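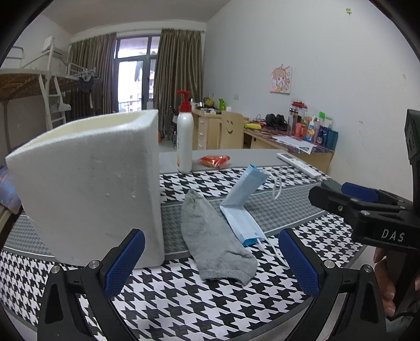
Teaching by Hand, Session 3: Clearing a Table into a Box
Notes for the Thursday group, Wanting Tang

Welcome back, everyone, and thank you for the stack of questions you left me after the last session. I have tried to work the answers in as we go along, so if you find your own question hiding in a paragraph somewhere, that is why.

So far we have talked about showing a robot a task by remote control, where you sit at the Durkik station and steer the real arm with the leader handle. It is a fine method and we will come back to it. Today we stay with the other one, where you hold the gripper yourself and simply do the job. The arm can be in another building, or switched off, or not bought yet! What we keep is the path of your hand, the opening of the fingers and the view from the gripper, and the learning program (we use Istik in this course) works from those.

What counts as one demonstration

One demonstration begins with both grippers open and still, and it ends with both grippers open and still. In between, you move the things on the table into the box. That sounds almost too simple to write down, but when Ward Meijer and I went through the 704 demonstrations from the spring course, a good many of them began with the hand already halfway to the first item, and the program had no way of knowing where the task started. So please, take a breath, hold still, and then go.

Why soft things

People often ask why we don't start with nice solid blocks. Blocks are pleasant to pick up, and you will feel very clever after an hour of them, but a sock or a face mask never lies the same way twice. You have to choose where to pinch. A fold that stands up a little is a good place, and a flat edge pressed against the cloth is a bad one. Ear loops are tempting because they stick out so nicely, but a mask held by its loop swings on the way to the box and catches on the rim, so go for the body of the mask.

A heap is harder again. When things lie on top of one another, take the top one first, lift straight up a short way, and look at whether anything has come along with it. If it has, lower your hand and try again from a different side. Don't shake it loose. You and I know what a shake is for, but the program will cheerfully learn to shake everything.
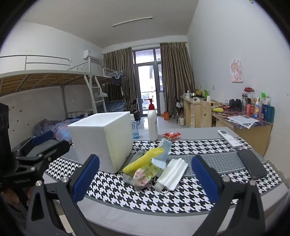 Two hands

With two grippers you have a choice to make every time, and I would like you to make it the same way throughout. The nearer hand picks, and the other hand waits or steadies the box. A styrofoam box weighs very little and will slide if you brush its wall, so a light touch from the second gripper helps a great deal. Keep the fingers of the waiting hand open. If you must pass something from one hand to the other, let the second gripper close fully before the first one opens, and leave a small pause between the two.

Speed

Slower than you would tidy at home, but not so slow that your hand trembles. Ward likes to hum while he works, and I have to admit his recordings are the smoothest we have.

For next time

Read the Carrillo handout up to the section on pauses. Then record a short set with soft items of your own, changing the layout between one demonstration and the next, and write a line or two about any you would throw away. Keep the bad ones in the folder, please, as we will be looking at them together. Bring your notes on paper if you can, and come a little early if your gripper needs new pads.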